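Home | Forums | New Posts | Members | Log in

Category: Hair & Beauty > Coloring at Home

Cloridon gloss on top of box dye – how long do I wait??

mapleknots wrote:
Ok so did box brown on sunday, too warm, kinda orange at the roots. Have the Cloridon ash gloss ready to go. Box says wait 2 weeks. Do I really have to? Wedding in 8 days. Hair is fine, shoulder length, never bleached.
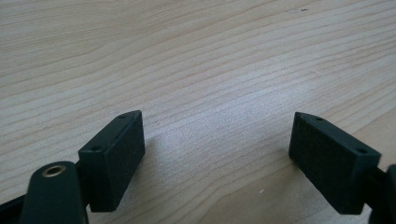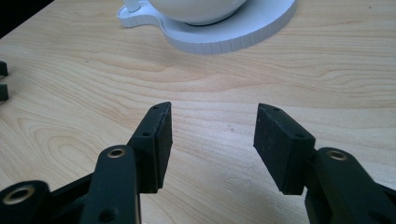
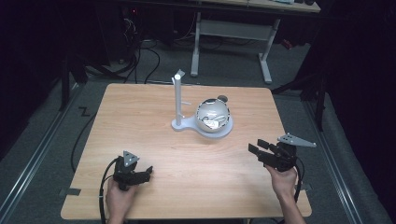 tess_dretville wrote:
Wait the two weeks. Did mine after 4 days once and the ends went muddy, almost green. Took months to grow out.

Gebhard Hauser wrote:
Disagree. A gloss isnt permanent color. Do a strand test behind the ear, leave it half the time, rinse cool. If the strand looks ok go ahead.

tess_dretville wrote:
Strand test wont tell you what porous ends do tho. Roots maybe – ends no.

mapleknots wrote:
So roots only? Could put conditioner on the ends first to block it

Gebhard Hauser wrote:
Yes exactly that. And no hot tools the day before.

ollell_fan wrote:
Or just go to Hajji in Dretville, they charge 100 for a toner and blow dry. Not cheap but its a wedding

mapleknots wrote:
Hmm. Strand test tonight, then decide.

Comments (2)

pinkcomb: Same problem with the roots, blue shampoo fixed most of it for me

Rilla: did you end up doing it? Mine is in Febuary and I'm scared to touch it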